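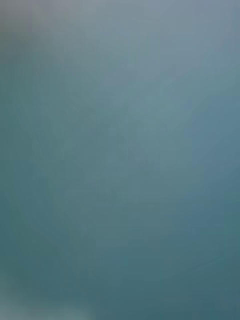 Valentyna Harasym says teal is a green, that it has always been a green, and that calling it blue is something people do when they have already paid for it. She would like this put at the top of the page, so it's at the top of the page.

Blue at the bottom, greener through the middle, pale and a little lavender up toward the top. Make of that what you like. Valentyna already has.

Welcome to the teal page. It grew out of the repainting of the upstairs kitchen at 1812 Gastus Street in Taststead, which began in July as a plan to touch up one cupboard door and ended with most of the things in the house being held up against other things in the house by people squinting. What follows is the collection in the order we argued about it. Captions are mine. Objections are credited where the objector insisted.

THE CUPBOARD DOOR

The start of the trouble. It had a chip near the handle the size of a thumbnail, and I bought a sample pot to fix it. The chip is now a perfect match for nothing. In the morning it looks like mint toothpaste and after supper it looks like a bruise.

The same door after I painted the whole door, on the theory that a chip can't be the wrong color if there is nothing next to it. There were other doors next to it.

THE SAMPLE CARDS

Three cards from Quiroga, the paint store by the bus turnaround. They are called Harbor Slate, Wet Fern and Greleo. I asked what a Greleo was and was told it was the blue one. Barış Aksoy took it to the window and said it was the green one.

The same cards taped over the sink. Steam from the kettle curled the corners up, so you now see the white backs before you see any color. I have come to like the white backs.

Wet Fern on its own. Eliminated for looking exactly like the waiting room where I had my wisdom teeth looked at. No one else in the house had been to that waiting room, and I was accused of voting with my jaw.

THE MIXING BOWL

Eulalia's bowl, enamel, chipped at the rim, which she offered as the reference for the entire project. "Just make it this color." The outside and the inside are different colors. She hadn't noticed in all the years she's owned it and is still a little upset with me for bringing it up.

I took the bowl to Quiroga on the bus to have it matched. The machine that does the matching prefers things flat. The young man held the bowl at several angles and got several colors, and we picked the one whose formula was shortest. Please don't bring them a bowl.

THE WALL BEHIND THE STOVE

First coat. I thought it was handsome. Gisela Lagos came in with her groceries, put them down, picked them up again and went out to eat on the porch.

Second coat. Darker, and much better, except over the patch where there used to be a spice rack. The old spice rack has been gone since before I moved in, and its outline comes through every paint we have tried. Dardo Henríquez sanded it with 80 grit, which took off the outline along with a fair amount of wall.

Filler, then primer, then paint. The spice rack is now visible as a smooth area. If you stand by the fridge with the lamp on you can make out where the hooks were.

We hung a spice rack over it.

THE TOWELS

Sold as teal. Teal in the package and teal on the line, and a sort of elderly gray anywhere near the finished wall. Dardo says they were always gray and that the wall has simply been honest with us. He uses them to dry his bicycle, so his opinion on towels is taken with that in mind.

The replacements, also sold as teal. Peacock, I'd call them. They came with a tag advising that they be washed separately, and they meant it. Eulalia's pillowcases are in the next entry.

EULALIA'S PILLOWCASES

Formerly white. I think this is the nicest color on the page and I have been asked not to say so in front of her.

THE GLASS JAR

Beach glass, brought back by Barış from somewhere he won't name in case we all go. A few of the pieces are the color I had in my head when I started all this. You can't get a gallon of it. I did ask.

The jar with a flashlight behind it, held by Gisela. She was against the project from the first coat but she does hold a flashlight very steadily.

THE CHAIR

Yard sale, painted with what was left in the tray. It has had the most compliments of anything in the kitchen, including from the man who came to read the meter. Same can, same brush, same afternoon as the cupboard door that everyone hates. I have moved the chair in front of the cupboard door.

THE SHIRT

My painting shirt, which was navy. Valentyna studied the splashes on it for some time and conceded that a splash of teal on navy looks green, "as it should." I pointed out that the same splash on my yellow sleeve cuff looks blue. She said the cuff was a bad influence.

THE LIGHT BULBS

The old bulb. Everything under it looks like soup.

The new bulb, which the box described as daylight. I don't know whose. Under it the wall goes so blue that Barış apologized to Harbor Slate, which had been eliminated weeks earlier under the old bulb and never had a fair hearing.

A compromise bulb over the table, and the daylight one over the counter. You can now walk from a green kitchen to a blue one to get the butter.

THE ACCOUNTS

I was told a gallery doesn't need this part. The budget was set at 200 dollars, to cover paint, brushes, filler, tape and what Gisela described as "a treat at the end." There was no treat at the end. A good share of it went on sample pots, which live under the sink and may be taken by anyone in the house who wants to paint something very small. A flowerpot has been done. So has the doorstop, and one of Dardo's fenders, which he says he requested.

THE FINISHED KITCHEN, MORNING

Green. Valentyna has a printout of this on her door.

THE FINISHED KITCHEN, EVENING

Blue, or close to it. Eulalia says the wall matches the inside of the bowl now and I have decided she's right, partly so I can put the bowl away.

THE CUPBOARD DOOR, AGAIN

I moved the chair to sweep and caught the edge of the door with the leg. There is a chip near the handle.

COMMENTS AND CORRECTIONS

Gisela would like it known that she ate on the porch because it was a pleasant evening. It was raining, but I've added it as requested.

Barış says the beach glass was found "near water" and that this is his final statement.

Several people have asked for the formula. It's written on the lid of the can, under a large drip of what it makes. I can read the store name and part of a word that may be "black." Quiroga kept a copy on file under the name I gave at the counter, and I was flustered, so ask for Bowl.

Anyone with teal objects to add can leave them on the chair. Please put your name on the bottom, in pencil, and say on the label whether you think it's blue or green. Valentyna will be going over the labels, so press hard.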